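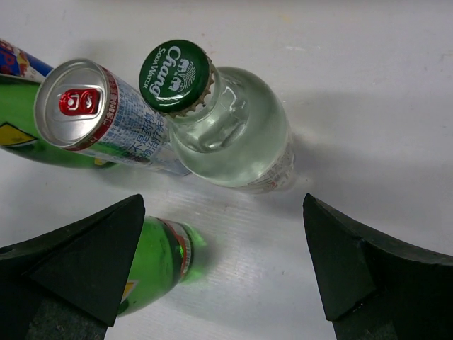
Progress report: Usarell drinks container collection and catalogue

Prepared for the Grokutari fund by Hedvig Eklund, collection coordinator
2022-08-06

1. Summary

The project is on schedule for cataloguing and behind schedule for shelving. We have 1,398 containers on the register, of which 207 were added in this reporting period. All of the new entries are bottles and cans from the Brernatberg donation, which makes up the bulk of the foreign-language material. Spending is within the approved budget and we are not asking for extra money at this stage.

2. Work completed

Unpacking. The last of the Brernatberg cartons have been opened and their contents checked against the donor's handwritten list. The list was mostly reliable for glass and much less so for cans, where the donor often wrote only a colour and a country. Those entries have been replaced with full ones.

Cataloguing. Each item gets a register number, a material (glass, aluminium, steel or plastic), a closure type, the brand as printed, the language or languages on the label, and a note on whether it is sealed. We record the closure in more detail than we first planned. Crown caps now have their own field for colour and printing. The Chang soda water bottle is a good case: the dark green cap carries the brand name, the words "SODA WATER" and an emblem of two elephants, all in white, while the white label on the glass is small and faint. A catalogue entry based on the label alone would have missed most of what identifies it.

Cans are entered the same way, with the colour of the pull tab noted separately. A can with a white and pale blue label, a red band near the rim and a red tab is easy to pick out on a shelf even by someone who can't read the Chinese text on its side. Staff at the front desk asked for this and it has already made retrieval quicker.

Translation. Labels in Chinese and Thai are being transcribed first and translated second. We changed the order after finding that a rough translation entered early tended to stay in the register as if it were final. Numbers printed on labels are copied as they stand and are not treated as volumes until someone has read the text beside them.

3. Work in progress

Shelving. The Åberg cabinets were to be installed before this report. Five have been delivered and one is still on order. The cabinets that are here have been levelled and fixed to the wall, but the dividers supplied were too shallow for bottles stored on their sides. We have decided to store all sealed glass upright and use the shallow dividers for cans only. Bottles will be laid down for labelling and then returned to their places standing.

Sealed and full items. The original plan said little about containers that still hold liquid. Our working rule is that a sealed glass bottle is kept sealed, and a full can is kept only if we have no empty one of the same design. Full cans are stored on the lowest shelf on trays. A written policy is in draft and will be sent to you for comment.

Energy drinks. These have been split from soft drinks in the register. The donor mixed the two, and the designs vary so much between countries that visitors looking for one type were having to go through everything. The split is done on paper but the shelf labels have not been printed.

4. Problems

The worktable is too small. Items are handled in small groups, and coloured glass, clear glass and cans end up lying against each other while labels are being written. There has been no breakage, but metal rims can scratch printed surfaces. We have bought felt strips from the consumables line to keep items apart.

The register software does not sort Chinese characters in a useful way. We have added a plain-English short name to each entry as a workaround. Six entries had to be redone after the short name overwrote the original text, and the field has since been locked.

5. Budget

Consumables are slightly over because of the felt and extra trays. Translation is under because several labels turned out to be repeats. We ask permission to move the unspent translation money to consumables. All other lines are as approved.

6. Next period

- Install the last cabinet and finish shelving glass
- Print shelf labels for energy drinks
- Finish transcribing the Thai labels
- Send the draft policy on full containers
- Start on the plastic bottles, which have not been touched yet

The next report will include a shelf plan. Questions about the register fields can come to me directly - the closure codes in particular are still open to change until the glass is finished.

Hedvig Eklund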